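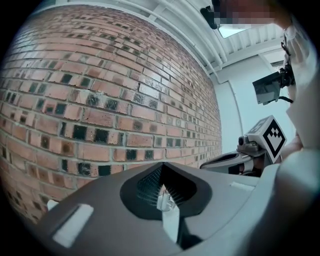 Brick Bonds and Moisture in Older Walls
Student project report, Building Materials II

1. Purpose

The project looked at how much water common brick takes up and whether the mortar mix changes how fast a small wall panel dries. Many houses in Drultstead were built with soft red brick and have since been repointed with hard cement mortar. We wanted to see if that makes a measurable difference.

2. Background

Brick is porous. Rain enters the face and leaves again by evaporation, through the brick and through the joints. Lime mortar lets water vapor pass fairly easily. Cement mortar is denser and passes much less. When the joints are tighter than the brick, more of the drying has to happen through the brick face, and that is where frost damage usually starts.

Bricks fired at a higher temperature have a denser, glassier surface. Darker bricks from the hot end of a kiln often absorb less water than paler ones from the same batch.

3. Materials

We used reclaimed bricks from the Climen yard and new ones from Lopes. Two mortars were mixed, one lime and sand, one cement and sand. We built 10 panels, five with each mortar, all in running bond. The panels cured in the materials lab until the end of March.

4. Method

Single bricks were oven dried, weighed, soaked for 24 hours and weighed again. The panels were sprayed on one side with 2000 ml of water and then weighed every morning at 9:00 until the weight stopped changing. The scale reads up to 50 kg.

5. Results

The reclaimed bricks took up more water than the new ones. The highest value was 443 g for a single brick. The darkest of the reclaimed bricks took up the least in that group.

The lime panels were back to their starting weight after four days. The cement panels needed six, and one was still 700 g over on the fourth day. We think that one had a gap behind the second course where water collected. It was left in the results.

6. Problems

The lab heating was turned down during the second week, so the last panels dried in cooler air. We did not correct for this. The spray nozzle also clogged twice and had to be cleaned partway through a test.

7. Further work

The same test should be run on panels that have been through freezing and thawing. A mixed mortar with lime and a little cement would also be worth trying, as it is what most masons here use for repairs.

Share this report | 3 comments
Last updated: May
Clikberg Technical College, Department of Construction | Contact | Back to top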